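2019-04-25, Kevanthorpe bench, mostly software

Picked up where Liette Zacharias left the branch, which is to say at a commit titled "fixes". It contains three fixes, two of which fix each other.

Grasp planner first. The Lavoie module was still scoring candidate grasps on the assumption that the thing between the fingers keeps its shape. For boxes this is a fair assumption. For a mesh bag it is optimism. The point cloud goes straight through the fabric in places and comes back with whatever is inside, so the planner sees a lumpy object floating in a haze and plans a very confident grasp on the lump. Then it closes on cloth well before it expects to and reports a collision with nothing.

Changed the following:

Filter. The outlier removal was eating the bag. It treats thin, patchy returns as noise, and the bag is made of thin, patchy returns. Raised the neighbour radius and turned the pass off altogether inside the segmented region. Ugly, but the surface holds together now.

Segmentation. Drenier splits the bag in two along the drawn arrow on some views, as if the line were an object boundary. Added a merge step: neighbouring segments of similar colour at similar height are glued back together. It also glues the bag to the table if the light is flat, so there is a height threshold, and I have set it by squinting. Someone should set it properly. I have put my own name next to that in the tracker, where it can join the others.

Approach. Stopped asking for the centroid. The scorer now prefers a free edge or corner and knocks points off for anything high up on the mound. Replayed the logged set, 414 approaches, through old and new scoring. The new one picks an edge far more often, and where it doesn't I can usually see why. Haven't checked whether the edges it picks are ones the fingers can get under. That needs the arm, and I've only had the logs.

Timing. The Zerkis bridge was stamping frames on arrival instead of at capture, so finger width and image were out of step whenever the queue backed up. This explains the fortnight in October when we all decided the calibration was haunted. Stamps now come from the driver. Old logs are still wrong and can't be repaired, only distrusted.

Two things left broken on purpose:
the viewer draws the left finger on the right if you load a log made before the rename. Don't "correct" it in the planner, the planner is fine.
config reload works once per session. Restart it.

Liette, your unit test for the merge step passes with the merge step commented out. I've left it in for morale.

Next: rerun with the wrist view only, arrow side up, fingers open, and see if the merge step survives without the overhead camera to lean on.

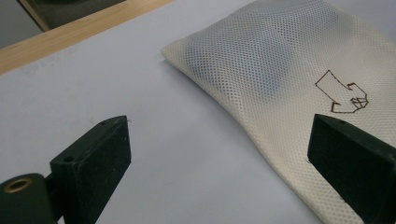
If it doesn't, I'd sooner drop colour from the merge test and go on height and gap alone than add another threshold. The config file has plenty already, and two of them have the same name.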